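Home Publications Code People Contact

April | Ondodeo Lab, Manipulation Group

Filed under: Simulation, Robot Learning

4. Scene Randomization in Tendside

4.1 Setup

All training episodes were generated in Tendside, our kitchen simulator. Each episode puts one fixed-base arm at a marble table with a set of loose household objects. The room, the table and the arm model stay the same within a task. At reset we draw new poses for the loose objects and reject any draw in which two of them overlap. Each task has 16 object layouts for training and 4 held back for testing.

We render every episode from 2 viewpoints. The policy gets both views and the joint positions, and outputs a target pose for the gripper along with an open or close command. Object poses are used only for scoring.
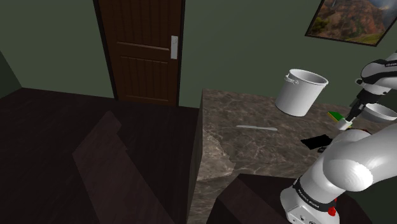
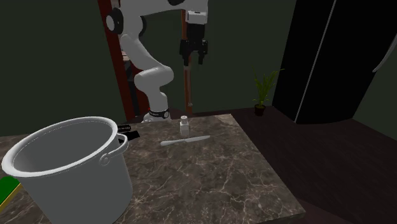 Figure 4. Rendered views of the Tendside kitchen. Both include the arm, the marble surface and a knife.

Thin objects gave us the most trouble. A knife lying flat leaves little height for the fingers to close on, and small errors in the predicted pose push it sideways. We widened the range of starting angles for the knife and left its size alone. Large containers failed for a different reason: the policy often closed on the rim at a poor angle and the container swung during the lift. We did not tune the contact settings per object, so some of this may come from the simulator.

4.2 Baselines

We compare against two earlier methods, Holleck and Laing. Holleck plans grasps from a single view and does not use joint positions. Laing takes the same inputs as ours but trains on fixed layouts. Both were retrained on our tasks with their published settings. On the held-back layouts, our policy finished more episodes than either baseline, and the gap over Laing was widest when the knife was the target.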